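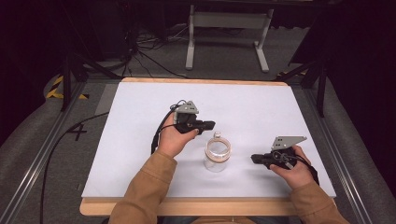 Hand-held grippers either side of a clear bottle with a white cap.

Home > Community Help > Robots and Automation > Chores and small workshop jobs

Can a machine open and refill bottles yet, or am I wasting my time looking?

meesuk_refills

I run a small refill business with one other person. We sell washing-up liquid, hand soap and floor cleaner in clear plastic bottles, and customers bring the empties back to us. Every bottle that comes back has to have its cap taken off, be rinsed, drained, filled, capped again and labelled. We do 378 in a normal week and a good few more in August when the holiday lets are full.

The filling is not the problem. We have a bench filler from Verkex which does two bottles at a time and has never given us any trouble. The problem is everything either side of it. Taking caps off, peeling old tape and labels, standing the bottles up the right way round and putting caps back on. My wrists are not what they were and I would be glad to hand some of it over.

I keep seeing clips of two-armed robots folding towels and loading dishwashers. What I can't work out is whether any of this can be bought and put to work by a business our size, or whether it is still only demonstrations. The bottles are not all the same. Most are ours but people bring back all sorts, some with the label gone, some with a bit of tape left round the neck, some squashed.

We also have the ordinary chores of any shop – sweeping, wiping down, emptying bins, washing tea towels. If there is a machine that does those better than it does bottles I would like to hear that as well.

Budget is not huge. I could find the money for something if it saved one of us a day a week. Please no replies telling me to buy a bottling line, I have had the quotes.

14 people found this useful | 3 replies

randeo_bench

I did maintenance in a packing shed for a long while and now look after machines for several small food and cleaning firms, so this is from the shop-floor side.

Split the job into pieces and ask about each piece separately. Some of yours have been solved for decades and some are a long way off.

Putting caps on: solved, as long as the bottles and the caps are the same. A bench capper with a rubber chuck will do it all day. You put the bottle in, pull a lever or press a pedal, and it tightens to a set torque. It isn't clever and it doesn't need to be. If most of your bottles are your own, this is where I would spend money first.

Taking caps off: the same kind of tool can be run backwards on some models. Ask before you buy. Old caps with dried soap in the thread will slip, so you will still have a pile to do by hand.

Standing bottles up and putting them in line: there are unscramblers for this but they are made for long runs of one bottle. With 378 a week I would not bother. A tray with holes in it, cut to your bottle size, does nearly the same work. You load the tray once and move the tray.

Peeling tape and labels: I don't know of anything at your size. Soak them overnight.

Now the two-armed robots. The clips you have seen are mostly real, in that the arm did the thing. What you don't see is how many goes it had, or how much it had been shown beforehand. A lot of the present work is people doing a task over and over so that a robot can be trained from it, quite often with a gripper held in each hand so that the movements are ones a robot could copy. A plain bottle is a fair test. It is clear, so cameras have a hard time finding its edges. It is light when empty, so it tips. If you squeeze too hard the side gives, and if you don't squeeze hard enough the whole bottle turns with the cap. You and I sort that out without thinking.

I was shown a two-armed bench at Zarkolach that had been set up for one bottle and one cap. It managed 200 in a shift with a person stood next to it to pick up the ones that fell over. It was good to watch, but a school leaver would do that before the first tea break. They were quite open about it and were not trying to sell me one.

So for you: capper, trays, a soak tank, and look again in a few years.

9 people found this useful

sudsy_and_co

robot hoover for the floor, yes. get one with the bumper and not the cheap sort. ours goes round after closing and the floor is fine in the morning apart from the corners and under the shelves. it does not like the door mat

don't know about bottles sorry

2 people found this useful

halfday_closing

We are a similar sort of shop, a bit smaller, and I went through all this last winter.

I agree with most of what randeo_bench says but I would put the money somewhere else. We timed ourselves before buying anything, just a kitchen timer and a sheet of paper, and the caps were nowhere near the worst part. It was sorting the odd bottles that customers brought in. Once we stopped taking anything that was not our own bottle, the whole job got shorter and we had spent nothing. Some people grumbled. We gave them a free first bottle of ours to make up for it and most were happy with that.

After that we did buy a second-hand capper. It took a few evenings to set right. Ours came with a chuck that was slightly too big and marked the caps, so measure yours before you order and take the bottle with you if you can.

As for chores, this is how it has gone with us:

Floors – a robot vacuum does the open part. Somebody still has to lift the stools.
Mopping – tried it, went back to a mop. Spilt soap makes a mess of the pads.
Tea towels – washing machine, dryer, fold them yourself. I have not seen a folding machine that I would give bench space to.
Bins – no.
Wiping down – no. I don't see it coming soon either, as things are never left in the same place twice.

One more point about wrists. A strap wrench, the sort sold for opening jars, costs very little and made a real difference to me with the stiff caps. Buy two so there is always a dry one.

If you do end up talking to a firm about an arm, take a box of your worst bottles along, not your best. Ask them to run a full box in front of you, with nobody touching it, and count how many come out finished. Ask as well who comes out when it stops, and what they charge for the visit. I was told that the arm would pay for itself after the first 1000 bottles, and when I asked for that in writing the subject was changed.

6 people found this useful

meesuk_refills

Thanks all. We had never timed it so we are going to do that first. I rang Verkex and they do make a capper that fits on the same bench as our filler, but they could not tell me if it would undo caps as well. Waiting to hear back. The strap wrench is ordered.

1 person found this useful

Filed under: small business, bottles and refills, robot arms, robot vacuums
7 shares | 4 comments
Report a problem with this page | Contact us | Community rules | Back to top
© Community Help. Posts belong to the people who wrote them.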